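## 4. Applying the second coat

Read section 3 first if the primer is not yet on the wall. 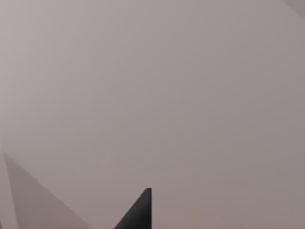

Pamlow wall finish goes on in two coats. The first coat seals the primer and will look patchy. Leave it at least 8 hours before you start the second, and longer in a damp room or a basement.

**You will need**

- the rest of the mixed finish, in its bucket with the lid on
- a steel trowel with rounded corners
- 200-grit sandpaper
- a clean, dry cloth

### Steps

1. Touch the first coat in a corner near the floor. If it feels cool or tacky, wait.
2. Sand the wall lightly by hand. Knock down the ridges only – do not go through to the primer.
3. Wipe off the dust with the dry cloth. Do not use water at this stage.
4. Stir the finish for 2 minutes. Scrape the sides of the bucket as you go.
5. Start at the top left of the wall. Left-handed users can start at the top right.
6. Spread the finish in short, crossing strokes, holding the trowel almost flat.
7. Work down in patches about as wide as your arm can reach. Join each patch to the last while the edge is still wet.
8. Finish the whole wall before you take a break. A dried edge will show.

**Note:** One bucket covers roughly 22 square meters in a single coat. If a wall needs two buckets, mix both together before you begin, even if the batch numbers match.

**Caution:** Wear safety glasses when sanding. The dust is alkaline and irritates the eyes. Rinse with plenty of clean water if any gets in.

### If the color looks uneven

Wait until the coat is fully dry. The finish darkens when wet and lightens at different speeds near windows and heaters. Leave heaters off until the next day. In August, close the blinds on sunny walls before you start.

Small trowel marks can be sanded out by hand. For bare spots, let the wall dry, then skim the full width of the wall again – spot repairs tend to leave a ring.

Go to section 5 for sealing.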